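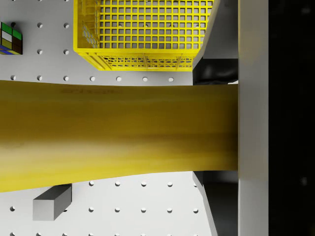
Flenitz Loaf Tin review: three months of banana bread

I didn't need another loaf tin. I had two already, one warped from the time I put it under a cold tap straight out of the oven and one that belonged to my gran and sheds little black flecks into everything. But my friend Corrado Lombardi had been going on about his Flenitz since the spring, and after a particularly sad Wednesday evening chiselling a cake out in lumps, I gave in and ordered one.

It's the 2 lb size, in the plain steel finish, and it cost me £59. Yes, for a loaf tin! I know. You can get a perfectly decent one from Junbridge for a fraction of that and I'll come back to whether you should.

First impressions

Heavy. Much heavier than I was expecting, and the postman made a remark about it. The corners are folded, so there's no seam for batter to creep into, and the rim is rolled over at the top with a wide lip at each end. I have big clumsy hands and thick oven gloves, and with my old tin I was forever putting a thumb through the top of the cake. With the lips I've got something proper to hold on to.

It comes with a little card telling you to wash it by hand, dry it straight away and give it a wipe of oil before the first use. I did all that like a good boy. Since then it's been through the dishwasher twice by accident (not my accident) and it has gone a bit dull on the outside, but there's no rust so far.

How it bakes

I bake banana bread nearly every weekend, so that's what I've tested it with. My recipe is nothing clever – three very black bananas, butter, soft brown sugar, two eggs, self-raising flour, a pinch of salt and a handful of walnuts if there are any left in the cupboard. In gran's tin it always took an hour and ten and the ends were dry before the middle had set. In the Flenitz it's done in 59 minutes. I've got it down to the minute now because I'm that sort of person, and my oven runs hot anyway, so do check yours with a skewer.

The crust is the big difference. It comes out an even brown all the way down the sides and across the bottom, with that slightly chewy edge I'd fight my own family for. The middle stays soft and damp and the slices hold together on day three, which is when I like it best, toasted, with far too much butter.
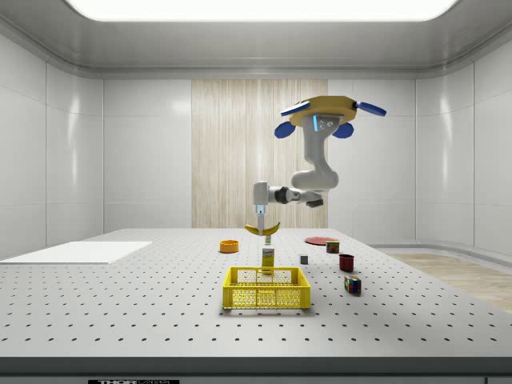
Banana on the move.

A word on the fruit while I'm here. If your bananas are still yellow, wait! Or put them in a low oven in their skins until they go black, let them cool and squeeze them out. It isn't quite as good as letting them go on their own but it'll do when you've promised somebody a cake. I also keep a bag of overripe ones in the freezer, peeled, and drain off some of the liquid once they've thawed or the loaf turns out gluey.

What I don't like

The weight is a nuisance when it's full. The lips mean it won't sit side by side with a second tin on my oven shelf, so if you bake in pairs, measure first. And the lid is sold separately, which is cheeky at this price. I wrote to Flenitz to ask and got a very polite reply from a Sandro Pace saying they had no plans to bundle it. Fair enough, Sandro, but I'm still using foil.

Is it worth it?

If you bake once in a blue moon, no. Get the Junbridge, line it with paper and spend the rest on nice chocolate. If you're at it every week like me, then yes, I think so, and I've hardly bothered with paper since October. Gran's tin now holds the clothes pegs.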